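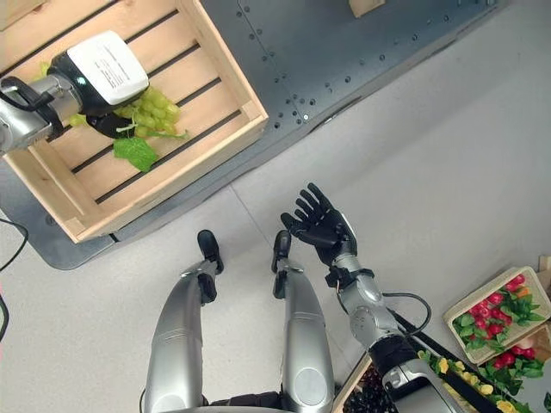 Green grapes and a slatted crate.

The old vine at Holtum, and a request for your jars

Those of you who have been coming to the garden for a while will know the vine on the south wall, the one that runs from the potting shed right the way along to the gate and then makes a nuisance of itself over the gutter. The house deeds mention a vine on that wall in 1784, and although Shirley Parsons has always said it can't possibly be the same plant, she does admit that the trunk is as thick as her waist and that she wouldn't like to bet money on it.

Well, it has come through the winter beautifully. We pruned it in December, a little later than we'd meant to, on a bitterly cold morning with four of us up ladders and Jarosław Śliwiński at the bottom telling us which bits to leave alone. He was quite strict with us! Two buds on every spur and no more, even where it seemed a dreadful shame. I went along the wall yesterday evening with my cup of tea and the buds are swelling nicely all the way down to the gate, apart from one bare stretch near the drainpipe where I think we may have lost a rod. We shall see.

There are a few jobs coming up, and we would be very glad of some extra hands. The wires want tightening at the shed end, and one of the vine eyes has come clean out of the mortar. After that it will be tying in the new shoots as they grow, which is gentle work and can be done sitting on a stool for the lower ones. Please use the soft green twine from the drawer and not the wire ties – we had some nasty strangled stems last summer and I don't want to go through that again. Later on there will be bunches to thin, and Waltraud Prantl has kindly offered to show anyone who is interested. She uses a pair of long, thin scissors that belonged to her aunt in the Tyrol, and she takes out far more berries than you would dare to yourself, but the grapes that are left do swell up wonderfully.

Now, jars. Last autumn we made 76 jars of grape jelly in the hall kitchen and they were all gone before the harvest tea had properly started, so this year we would like to make a good many more. If you have clean jam jars with lids that fit, please leave them in the box inside the shed door. Small ones are best. Please do soak the labels off first if you can bear to, as poor Thulani Nkosi spent two whole evenings scrubbing at them last time and was very nice about it.

We are also hoping to take cuttings again. The ones from last year have rooted well in the cold frame and are looking for homes, so if you have a warm wall and a bit of patience, come and choose one. They will sulk for a year or two and then take off. A large pot will do if you haven't any ground, though you must promise to water it.

The next working morning starts at ten, and there will be soup. Bring gloves, and a mug if you have a favourite. If you would like a cutting put by, leave your name on the list in the shed, or catch Shirley by the compost heaps, where she can usually be found.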